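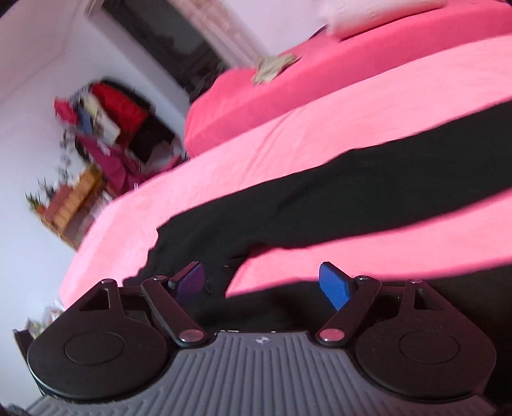

Chantelle Steyn wanted to know whether it did socks. She asked it from the doorway, over the heads of the people who had gotten there first, and when she was told that socks were under discussion she said she would come back when the discussion was over.

Print this story | E-mail this story

News > Hurkenura > Business > Rava opens its doors

HURKENURA – Rava, the household robot company that has spent a year telling this town it will one day take over the laundry, let the public in last month to see how far along it is. The answer is a sweater, picked up by hand.

The open house started at 2 p.m. in the old Echeverri building, where the company rents an upper floor. Visitors went up in groups of 20, an arrangement worked out by someone who had not measured the bedroom. Those at the back saw mainly the coats of those at the front. I was at the back for the first group and stayed on for the second.

For anyone who came expecting the robot to walk in and start on the ironing, the afternoon called for an adjustment. Rava's machine is called Purnine. It was downstairs in the lobby next to the coffee, switched off, with a sign asking people to keep their cups off it. The demonstration upstairs was of how Purnine is supposed to learn, and that part is done by people.

Specifically, it is done by people holding a gripper. The tool has two fingers and a camera, and whoever has it goes through a pile of clothes the way the robot is meant to go through it later, pinching and lifting and laying flat, while everything the camera sees is saved. Daichi Hosoda, who runs the recording side for Rava, put the current total at 436 sessions. He would like a good many more. He has been told he can have them if he finds the people.

"Your hands know how to do this and you can't explain it," Hosoda told the group. "So don't explain it. Just do it with the tool."

A man near the window asked if that meant the company was paying people to fold clothes slowly. Hosoda said he would have phrased it differently, and then didn't.

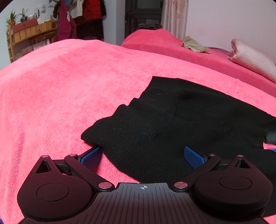
Black knitwear, I learned, is what a laundry robot's teachers talk about when they get together. A white towel on a dark bed has edges a camera can find. A dark sweater is mostly one big patch of dark with the edges somewhere inside it, and the person holding the tool has to go looking for a cuff or a hem to start from. The black one on the pink fleece blanket had at least picked up some white lint, which Hosoda was inclined to defend on the grounds that it gave the camera something to look at. The two blue pads were open around the rolled edge of the knit when he stopped to make this point, and he made it for quite a while. Several people in my group looked down at their own sleeves.

Then it was the public's turn. Nithin Panicker had put his name on the list that morning and was handed the gripper, a pair of black trousers and very little else in the way of advice. He got one leg over the other on the third try. Asked how it felt, he said it was like making a bed in oven mitts, but that he had enjoyed it more than the real thing, and could he do the other pair.

Katherine Marulanda, Rava's head of operations, was kept busy on the landing with questions of a more financial kind. She would not put a price on Purnine. She would not put a year on it either. What she would say is that the company wants real bedrooms, with real bedding and whatever happens to be hanging on the wall, and that a bare table in a lab teaches a machine to be very good at bare tables. The company has begun asking local households whether they would host a recording session. The clothes do not need to be clean, she said, and they definitely do not need to be sorted. This got the warmest reception of anything said all afternoon.

Not everyone was won over. Wálter Carhuamaca, who ran the dry cleaner's on the ground floor of the Echeverri building until he retired, came up with the second group and watched with his arms crossed. He once had an employee who could do 26 shirts before her first cup of coffee, he said, and she never had to be switched off and put in a lobby. He did allow that the pads had a decent grip. He asked what they did with buttons. Hosoda wrote that down, which I took to be an answer.

To the company's credit, there was no trick film and no music. When a fold came out crooked it was left crooked and the session was saved anyway. Hosoda says the bad ones are useful, as they show how a person gets out of trouble. On that basis I have been generating valuable material at home for decades and throwing it in a drawer.

Rava plans another open house in April, possibly with Purnine turned on. Households interested in hosting a session can leave their name at the front desk in the Echeverri building during office hours. There is a form. It asks how many beds you have, what size they are, and whether there are pets that like to sit on warm laundry, with a box to check for "always."

Steyn took a form on her way out. Under "other comments" she had written the word socks and underlined it.

Search this site Enter keyword Go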